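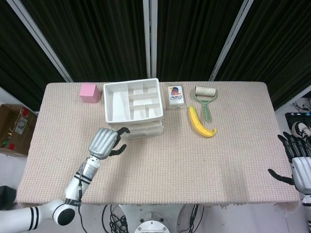
Entry Detection on Interior and Exterior Doors Using a Combined Magnetic Contact and Vibration Sensor
Final report, Electronic Systems Project
Author: Benedita Arruda

Abstract

Wireless door contacts sold for home alarm systems report one thing, the state of a reed switch. They do not react to an attack on the door until the door has moved far enough to release the switch. This project added a vibration channel to a standard contact and measured two quantities: how early the combined sensor reported a forced opening compared with the contact alone, and how many unwanted reports the added channel produced in normal use. The combined sensor reported earlier in every forced opening trial on the hollow interior door and in most trials on the solid exterior door. The unwanted reports were reduced to a usable level only after the event logic was changed from a single threshold to a counted window. Current drain remains higher than planned.

1. Background

A magnetic door contact consists of a reed switch on the frame and a permanent magnet on the leaf. With the door closed the magnet holds the switch closed. When the leaf moves away the field drops, the switch opens, and the transmitter sends a message to the control panel. The parts are cheap, draw almost no current and rarely fail.

The limits are well known to installers. The switch does not release at the moment the door moves. It releases at a distance set by the magnet strength, the switch sensitivity and the alignment of the two parts, and on a poorly fitted door this distance can be large. The contact also says nothing about prying, kicking or drilling that has not yet opened the door. For a homeowner who arms the perimeter at night with people inside, the seconds before the door opens are the useful ones.

Vibration sensors address the second limit but have a poor reputation because they respond to slammed doors, passing trucks and knocking. The question for this project was whether a vibration channel could be made selective enough to be worth having in the same housing as the contact.

2. Equipment

The base unit was an Idetti door contact, chosen because its circuit board has free space and exposed test pads. The panel was a Jikora entry-level control panel with its stock firmware. It accepts two message types from a contact, "open" and "tamper". The vibration channel was assigned to the tamper message so that the panel did not have to be modified. This is a shortcut and is discussed in Section 6.

A three-axis accelerometer was mounted on a small daughterboard and wired to the spare pads. An added microcontroller handled sampling and event logic. The original transmitter was kept. A Ravix siren was paired to the panel for the system tests only; during bench work the siren output was replaced with an indicator lamp.

Two doors were used. Door A was a hollow-core interior door in a softwood frame. Door B was a solid exterior door by Soylu with a weather seal, a single deadbolt and a reinforced strike plate. Both were mounted in freestanding test frames bolted to the floor of the workshop. A freestanding frame is less stiff than a frame fixed into a wall, and the absolute acceleration values in this report should not be carried over to an installed door.

3. Method

3.1 Release distance

The magnet was moved away from the switch on a slide with a millimeter scale until the open message was logged. The measurement was repeated with the magnet aligned and with the magnet offset vertically, to imitate a sagging door. The slide was returned fully to zero between readings. Reed switches close and open at different distances, and a partial return gives a false reading.

3.2 Normal use

Each door was put through 100 opening and closing cycles by hand. The cycles included gentle closing, firm closing and slamming in a fixed order taken from a printed list. Knocking was tested separately with the door closed and locked. Reports from the vibration channel were counted as unwanted if they occurred during any of these actions.

3.3 Forced opening

Forced opening was simulated with a pry bar placed between the leaf and the frame at lock height. Force was applied by one operator, always the same person. The operator stopped when the contact reported open. For Door B a sacrificial wooden insert was fitted behind the strike plate and replaced after every trial. The time difference between the first vibration report and the open report was taken from the logger, with both channels wired directly to it so that radio delay did not enter the result.

A spring-loaded impactor was also built to replace the operator, but its release latch gave inconsistent strikes and the data were discarded. A description of the latch is in the project notebook for anyone who wishes to continue with it.

4. Event logic

The first version of the firmware used a single threshold. Any sample above the threshold on any axis produced a report. Raising the threshold high enough to ignore a slam also removed the early prying signal, which on Door B was weaker than the slam by a wide margin. No single value worked on both doors.

The recorded traces showed a difference in shape. A slam is one large peak that decays quickly. A knock is a short group of small peaks with regular spacing. Prying gives an irregular series of small and medium peaks with pauses as the tool is moved, together with a slow shift in the static axis readings when the leaf is bent or twisted against its stop.

The second version used this. A low threshold opens a time window. Within the window the firmware counts separate peaks, ignoring any that fall inside a short dead time after a large one. A report is sent when the count reaches a set value and the static reading has shifted by more than a set amount, or when the count reaches a second, higher value without a shift. The second condition covers hammering and repeated kicking, where the leaf returns to its rest position between blows.

The vibration channel is disabled while the contact is open and for a short time after it closes. This one change removed most of the slam reports. A slam by definition follows an open state, and the firmware already knows the door was open.

5. Results

5.1 Release distance. With parts aligned, the contact released at 17 mm. With the magnet offset, it released at 22 mm on the same slide. The larger value with offset was unexpected and was checked with a second magnet, which gave the same pattern. The likely explanation is that the offset places the switch nearer to one pole of the magnet, where the field along the switch is stronger in the direction of travel. The installation sheet for the contact recommends alignment marks but gives no release distance.

5.2 Normal use. With the single threshold set for early detection on Door B, the unwanted reports came to 49 in the 100 cycles on that door. With the windowed logic and the hold-off after closing, the same door gave none in 100 cycles. Door A gave two, both when the door was slammed without latching and rebounded against the stop. The contact closed briefly on the rebound, the hold-off timer expired, and the door then rattled in the frame. A longer hold-off would remove these at the cost of a longer blind period after each closing.

Knocking produced no reports on Door B. On Door A, heavy knocking with the side of the fist produced reports through the higher count. This was accepted. A person striking an interior door that hard at night is arguably something the owner wants to know about, but the setting should be adjustable.

5.3 Forced opening. On Door A the vibration report came before the open report in every trial. The lead was short – the leaf flexes and the latch slips out with little effort, so there is little attack time to detect. On Door B the lead was longer and more variable. In the trials where the vibration report did not come first, the bar was seated in one movement and the insert split on the first pull. The peak count had not reached its value before the contact released.

5.4 Current. The accelerometer has a low-power wake mode, and the microcontroller sleeps until it is triggered. The standby current of the combined unit was still higher than that of the unmodified contact by more than the design target allowed. Most of the excess was traced to a pull-up resistor on the interrupt line. A larger value was fitted late in the project and reduced the drain, but a full discharge test could not be completed in the time available. No battery life figure is claimed.

6. Discussion

The windowed logic performed well on two doors. It has not been tested on sliding doors, double doors or metal doors, all of which have different rattling behavior. Wind load on a loose exterior door is the case most likely to defeat it, since wind gives irregular peaks and a slow shift together. An attempt to reproduce this with a workshop fan did not move Door B enough to trigger the window at all, and the question stays open.

Use of the tamper message is unsatisfactory for a finished product. The Jikora panel treats tamper as active even when the system is disarmed. With the Ravix siren connected, the fist test on Door A set off the siren in the disarmed state. A separate message type, active only when armed, is needed. This requires a change to the panel firmware as well as to the sensor.

Use of a human operator for the prying trials is the weakest part of the method. The operator knew which firmware was loaded and grew more practiced over the course of the work. The later trials were faster than the early ones, and this works against the combined sensor in the lead time results for Door B, which was tested last.

7. Further work

A mechanical prying rig with controlled force should replace the operator before more trials are run. The impactor latch needs a redesign with a hardened sear. The hold-off time, both count values and the shift limit should be set through a learning step at installation, in which the owner opens, closes and knocks on the door while the unit records. The discharge test should be started in November at the latest if the results are to be included in the next report.

Appendix A. Parts changed from the proposal

Piezo disc replaced by three-axis accelerometer. The disc gave no static reading.
Coin cell holder replaced by wired bench supply for all logged tests.
Interrupt pull-up value increased, see Section 5.4.
Housing lid cut away over the daughterboard and closed with tape. The lid switch was bypassed during testing and must be restored before the unit is used on a live panel.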